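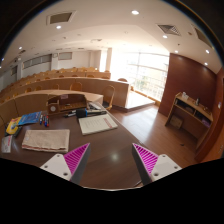

Collecting examples at a desk follows the same procedure in every room used by the Goduria programme, and this page sets out that procedure for staff who are recording for the first time. The task covered is the tidying of a used desk: pens, papers and small items are picked up one at a time and put in their proper place. Lecture halls are included because their front desks hold a good mixture of objects at different heights. On the desk in this hall, a cream-coloured notebook or document lies turned slightly, with black and silver pens nearby, a folded cloth to the left and a wooden organiser with an open tray behind. An arrangement of this kind is suitable for recording and should not be straightened beforehand.

By Donal Nic Giolla
Updated April

Before recording

Book the hall through the Anville site office and collect the hand-held gripper from the equipment store. Both fingers should be firmly attached to their mounting plates and should close evenly on a single sheet of paper. If they do not, return the tool and ask for another. Do not tighten the screws yourself.

Clean the lens with the dry cloth supplied. Start a new session in Sisto, enter the room code and choose "desk, tidying" from the task list. The session cannot be renamed once the first example has been saved, so check the room code with care.

Leave the room lighting as it is. Strong daylight from one side is acceptable, and blinds should be moved only if the preview shows that the objects to be picked up cannot be made out. Any change to the blinds is entered in the session notes.

Recording an example

1. Hold the gripper above the front edge of the desk with the fingers open. Both fingertips must be visible in the preview.

2. Press the record button and keep still until the tone sounds.

3. Move to the chosen object at an even pace. Approach pens from above, with the fingers across the barrel. Approach papers and thin booklets from the side nearest the edge of the desk.

4. Close the fingers fully, lift the object clear of the desk and carry it to its place. Pens and small items go in the tray of the organiser. Papers are put together in one pile.

5. Open the fingers, draw back to the starting position and press the button again.

Each example contains one object only. An example normally lasts no more than 15 seconds. If the object is dropped, pick it up again and continue without stopping, then mark the example "recovered" in Sisto. Recovered examples are kept and are of value to the learning system, provided they are marked.

The free hand should stay out of view throughout. Do not use it to steady an object or to hold down a sheet of paper.

Changing the arrangement

After every 46 examples, change the arrangement of the desk. Turn the larger objects, exchange the positions of at least two of them and spread the pens in a different direction. Objects that belong to the room may be used with the permission of the department, and must be returned to where they were found when the session closes.

A full set for one room is 500 examples. It may be recorded over several sessions and by more than one person, but each person must sign in under their own name.

Checking and sending

Play back the first and last example of each arrangement at normal speed. Delete any in which the fingertips leave the view before the object is released. When the set is complete, select "close and send". The files pass to the Adams server, where they are checked again before training. Sets that fail this check are returned with a note, normally the following morning.

Questions about equipment should be put to the Anville site office on extension 2349. Questions about task names and room codes should be sent to the Goduria data desk, quoting the session number.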